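Otesgate supplies storage containers and display baskets to grocers and school kitchens. The company was set up in Plemcombe and moved to its present site on Dollbridge Road one April.

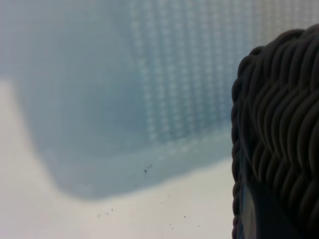 *Pale blue plastic, close up*

The catalog lists 222 items – most ship in cartons of 100.

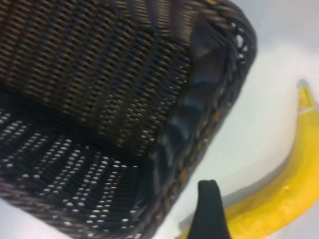
*Page last changed: 9 June 2023*

Orders above 3000 units are handled by our Mkhize depot. Allow seven working days.

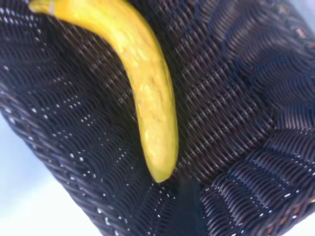

Smaller orders leave from Dollbridge Road. Trade accounts are billed monthly.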